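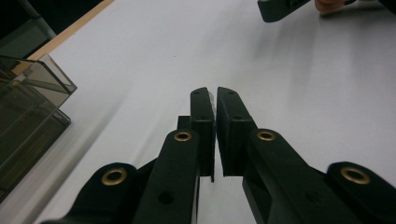

My mum rang on Tuesday night to ask whether she should hold off buying a new vacuum, seeing as the robots would be along shortly to do the lot. She'd seen something on the telly, a tall silver fellow folding a towel, and she was quite taken with him. I told her to buy the vacuum. Then I lay awake for a good while wondering if I'd been fair, so I thought I'd set it all down properly (sorry, Mum, you're about to be famous to my very small readership).

I should say where I'm coming from. I spent nine years in the packing room at Gruswood, which made flat-pack shelving and the little bags of screws that go with it, and we had automation coming out of our ears. There was a carton folder, a labeller and a big yellow palletiser we all called Gladys. Gladys could stack 693 cartons in a shift and never put one crooked, and I was very fond of her. But if a carton came down the line with its flap up she'd stop dead and flash her light until one of us wandered over and pressed it flat with a thumb. I must have pressed down thousands of flaps in my time there, and I never once thought of it as a skill!

That's the bit I keep coming back to when people ask about housework. A factory spends a fortune making sure everything arrives the same way up, in the same spot, at the same speed. My kitchen makes no such promises. The cutlery drawer alone has a garlic press in it that jams the whole thing shut unless you jiggle it to the left, and I couldn't tell you how I know when I've jiggled enough. My hand knows.

Small drawers are a lovely test, come to think of it. You want enough pull to get the thing moving and not so much that the whole unit slides towards you, and if it's a light plastic one you end up steadying the top with your other hand without ever deciding to. So that's two hands, doing different jobs, and each of them paying attention to what the other one's up to. 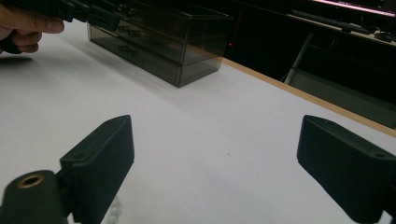

Clear plastic would be harder again, I'd imagine. I've walked into a glass door at my own sister's house, so I've every sympathy with a machine that has trouble working out where a see-through drawer front begins.

My old workmate Phong Đồng is much more hopeful than I am, and he's usually right, which is annoying. He went from Gruswood over to Cestix, where they sort returned parts into trays, and he reckons the change in the last 2 years has been bigger than in the ten before. The newer machines learn from people doing the job over and over, he says, where Gladys had to be told every move by a bloke with a laptop. They tried one on a tidying job, putting small fittings away, and it managed roughly 40 in the time he'd have done 500. I laughed at that, and he waited for me to finish and then pointed out that it would have managed none at all when we started. Fair enough, Phong.

So where does that leave us? I'd say a machine can do a chore now, one chore, in a tidy spot with good light, if you're patient and don't mind picking things up off the floor afterwards. What I can't see yet is one that does the dishes, notices the tea towel's damp, gets a fresh one and puts the garlic press away so the drawer still shuts. I'd love to be wrong. I'd hand over the ironing tomorrow, and the fitted sheets too, which I've never folded to anyone's satisfaction including my own.

Mum bought the vacuum, by the way. It was on special and it's a nice dark green colour, and she's already rung twice to say the cord's too short.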